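Picking up small tubes with a two-finger gripper: class project advice sought

Posted by Evside Robotics Club

Our members are preparing a sorting exercise for the Coste student competition in April. Each team is permitted 3 attempts per object, and slim items such as lip gloss tubes are proving difficult. At present the gripper closes on one side first and the item turns. Guidance on the approach would be appreciated.
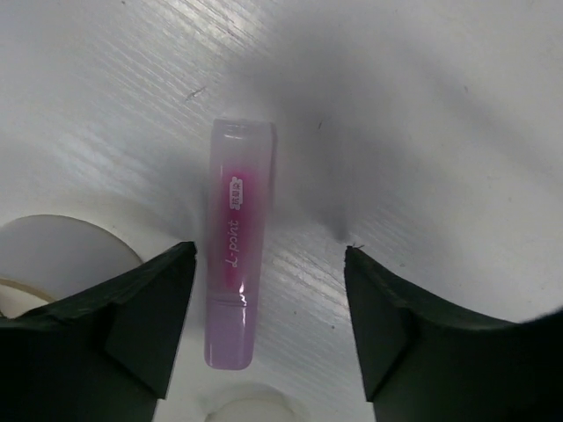 The control program is the standard one issued to entrants, and we would prefer to leave it unaltered.

Posted by Vasetti

Members should centre the gripper before closing it — a pause of 400 milliseconds above the item is normally sufficient. Pens and test tubes merit separate practice, as they lie or stand differently.

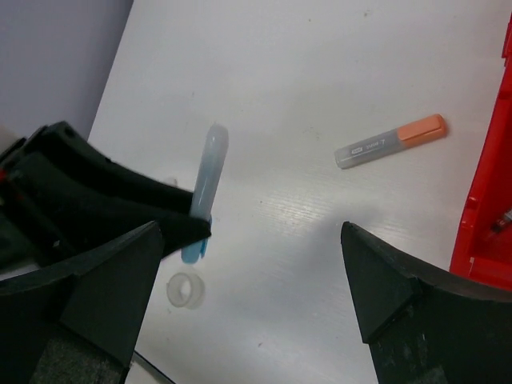 Should the closing speed be reduced for every object?
A lower speed is advisable for round items only; boxes may be handled at the normal setting.

Posted by Raketti

Ours did the same. Check that both fingers are fitted level.

Last updated: April
Contact the help desk | Copyright Evside Community Help | Back to top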